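Handout 10: Signal Chain Basics for Mobile Guitar Rigs
Bularness Evening Courses, Recording on Small Devices
Revised November 18, 2022

Read this before the practical session. Bring your own instrument, a cable and closed headphones. Phones and tablets should be charged and have the Ninach app installed. The free version is enough for everything in this handout.

1. What the signal chain is

The signal chain is the path your guitar takes from the pickup to your ears. On a mobile rig it goes: pickup, cable, interface, converter, app, converter again, headphones. Every stage has a level. If one stage is wrong, you can't fix it at a later one. A clipped input stays clipped no matter how far you pull down the output.

2. Setting input gain

Set the gain at the interface before you open any amp model. Turn the guitar volume all the way up, pick the pickup you use most, and play the hardest chord you expect to play. Raise the gain until the input meter in the app goes red, then back it off until it stops. Bass players should do this with a slap or a hard pluck on the low string, because a gentle test will leave you short of room.

If your interface has a switch marked Inst/Line, it goes on Inst. The Zwahlen interfaces we lend out have the switch underneath, where it gets bumped in a bag. Check it first if the sound is dull and thin.

3. Latency

Latency is the delay between playing a note and hearing it. It depends mostly on buffer size. A smaller buffer gives less delay but makes the processor work harder, and you may hear clicks.

Start with the smallest buffer the app offers. If you hear crackling, go up one step and try again. Wireless headphones add a delay of their own that no buffer setting can remove. Use wired ones in class.

A delay of 10 milliseconds is comfortable for most players. At 30 you will feel it on fast passages. At 90 it is not playable, and something is set wrong.

4. Order of effects

The usual order, and the one we start from:

Tuner
Noise gate
Compressor
Wah or filter
Overdrive or distortion
Amp model
Cabinet model
Modulation (chorus, phaser, flanger)
Delay
Reverb

These are habits from pedals and amps, and you are free to break them. Try reverb ahead of distortion once so you know what it does. The notes smear together and the tail gets as loud as the attack.

The gate goes early so that it hears the clean signal. Set its threshold with the guitar plugged in and your hands off the strings. If the ends of your notes are chopped, it is too high.

5. Amp and cabinet models

An amp model without a cabinet model sounds like a wasp in a can. If you load a preset and it is harsh, check that the cabinet is switched on. The reverse also happens: if you feed the app into a real guitar amp, turn the cabinet model off or you will be going through two speakers.

Bass players often do better blending a clean path with the amp path. In Ninach this is the Split page. Keep the low end on the clean side and put the drive on the other.

6. Saving presets

Name presets by song or by sound, with no dates. Save after every change you like. The app does not ask before loading the next one. In April the Noridstead group lost a whole evening of edits this way.

The factory library has 388 presets. Don't go through them all. Pick one clean, one crunch and one lead, and learn to adjust those.

7. For the practical

Build one clean chain and one driven chain from an empty preset. Record a short phrase through each, plus the same phrase dry. Match the playback levels by ear before you compare. The louder one nearly always seems better.

Export as WAV, no normalizing.

Comments

fretless_in_the_rain: Is the Inst/Line switch the same on the older Zwahlen box? Mine has a button on the front and no label.

tk_lowend: Front button on mine is phantom power. The switch is on the side, tiny.

mossyoak: Section 3 fixed my crackle, thanks. I went up one step like it said. Does the Split page work on a phone or only tablet?

tk_lowend: Phone too, turn it sideways.
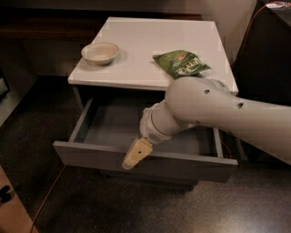

Course Notes, No. 10, p. 30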